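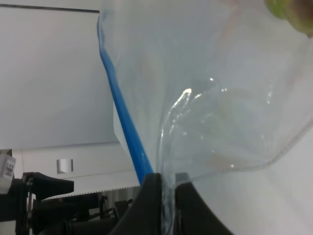 Chaminda Kumarasinghe asked again whether we should be writing down a grip force limit for film bags at all, or only a rule on where the fingers may close. His point was that a number taken on one bag tells you very little about the next box of bags.

Notebook > Manipulation > Handling rules

Home Entries Procedures Parts Search

21/08/2024
Zipper bags, handling rules, second pass

I think he's half right. We have had a force limit in the handling sheet since January and people set it, see the bag hold, and stop thinking. The sheet says nothing on where to grip. So today I worked on the grip location part and left the force number alone at the old value.

Draft wording as it stands:

Gather the bag before closing. Fingers close on the bundled film, not on a single layer. If the blue zipper strip runs into the grip, log the episode as "strip in grip". It is stiffer than the film and changes how the bundle sits between the pads. We don't reject those episodes, we just want them separable later.

No lift until the operator has looked at the wrist view and the bundle is visible between both pads. If the view is mostly glare, change the wrist angle and look again. Clear film throws bright spots off any fold and twice this month I took a highlight for a pad edge.

Contents count. A bag with something in it hangs differently from an empty one, so the log gets a yes or no for contents and a short word for what it is. "Stuff" is not a word for what it is. I found it in the Revach set all over the place.

Arms. The second arm parks before the first one lifts, unless the task sheet names it as a two-arm task. The Panis sheet has this already, I copied the line over.

Speed cap with a bag in hand stays at 50 percent of the normal setting. Shanthi Kodikara wanted it lower for the first hour of a new operator. Agreed, but I don't want two caps in the same sheet, so it goes in the training sheet instead.

Pads. Wipe at the start of a session and again after 100 closures. The Cokuteck checklist says "regularly", which can't be checked by anyone. Replace pads at 3,000 closures or when the edge is nicked, whichever is first. The bench counter read 698 when I started, so plenty left on this pair.

Stops. Anyone in the room may call a stop and doesn't have to say why until the arms are still. Write it up the same day. If the bag is dropped, leave it, park, then reach in. I have seen people reach in with the arm still enabled, me included, and that goes at the top of the sheet in capitals.

Things I left out on purpose: bag brand (we change too often), room humidity (no sensor on this bench), and anything to do with sealing the zipper. Sealing needs its own sheet. The Kerekes people have one but it assumes a fixture to hold the bag open and we don't use one.

Open:
- does "bundled" need a picture or a minimum number of wrinkles. I'd say picture. A number will get argued over.
- who signs when the operator and the checker are the same person. Currently the sheet lets you sign twice.
- old logs have no strip field. Leave blank, do not guess from the video. Blank means unknown, and the export script must not turn it into "no". Need to check that it doesn't.

Printed the draft and put it in the binder behind the old one. Old one still applies until both are initialed.

Comments (4)

Shanthi Kodikara
Fine with the cap going in the training sheet. Please put the page number in this one so people find it.

Chaminda Kumarasinghe
I'd still drop the force limit or say which bags it came from. Otherwise OK to trial.

Shanthi Kodikara
Signing twice should go. If there's only one person, leave the checker line empty and someone fills it next morning from the log.

Chaminda Kumarasinghe
Export script does write "no" for blanks. Line is in the merge step. I'll fix it.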